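Unit 3: Surface inventory of a small side table

Istdale Short Course in Room Survey and Care. Handout to be read before the Monday session.

3.1 Scope

A surface inventory records what stands on a piece of furniture, where it stands, and how it may affect the finish below. It is carried out before cleaning or moving. The worked case is the side table in the Selance room, referred to in earlier handouts as table 2.

3.2 The bare surface

Begin with the top itself. Record the direction of the grain, the colour and any knots. Knots are useful as fixed points: an object's position can be given relative to a knot and found again after the top has been cleared. Containers and cans that rest directly on the wood are entered first.
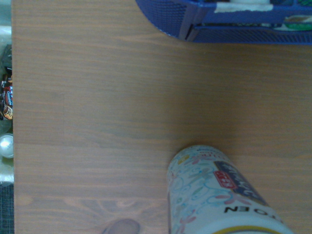 Fig. 3.1 Straight grain with a darker knot; patterned drinks can and part of the blue mesh container.

Note how the grain lines bend near the knot. Wiping should follow the general run of the grain and not these local curves. A can standing directly on wood is entered under "contact items", with its base diameter, whether or not a ring is found when it is lifted.

3.3 Classes of object

Three classes are used on the Bradell sheet.

Class A, contact items: cans, cups, bottles, aerosols.
Class B, static items: lamps, clocks, organisers.
Class C, personal items: telephones, keys, papers.

Class B items are left in position until all Class A items have been entered. A desk organiser counts as one item at this stage. Its contents are listed on a separate sheet, compartment by compartment.

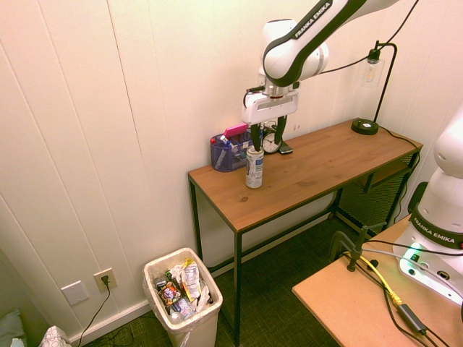 Fig. 3.2 Table 2 against the panelled wall, with spray can, organiser, clock, telephone and lamp.

The lamp has a cord passing over the back edge of the table. Any cord of this kind is entered with its lamp, and the side on which it descends is stated. The waste bin on the floor is outside the inventory but should be noted on the room plan, as it limits access to the table.

3.4 Positions

Positions are given from the front left corner in millimetres, depth first. On the practice sheet the clock is entered at 440 and the can at 94. Do not estimate from the doorway. A viewpoint from one side is adequate for checking the order of objects from front to back, but not for distances.

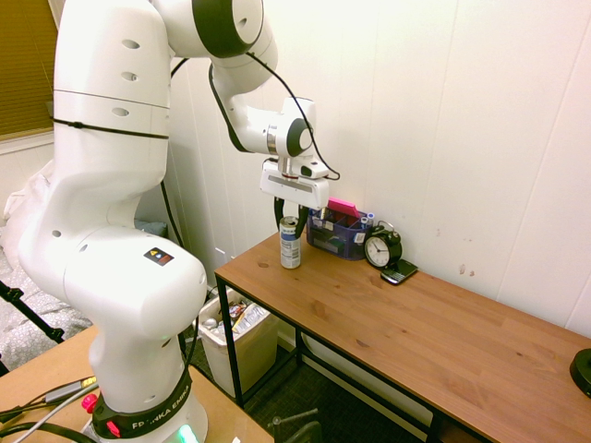

Photo: Eide Room Survey, course archive

In the oblique view the can stands forward of the organiser, and the telephone lies in front of the alarm clock. Order of entry is therefore can, telephone, clock, organiser, subject to the class rule in 3.3. Where the two rules conflict, class takes precedence and the front-to-back order is applied within each class.

3.5 Exercise

Complete a Bradell sheet for a side table or desk of your own. Include one fixed point on the surface and at least one Class A item. Bring the sheet, unfolded, to the session.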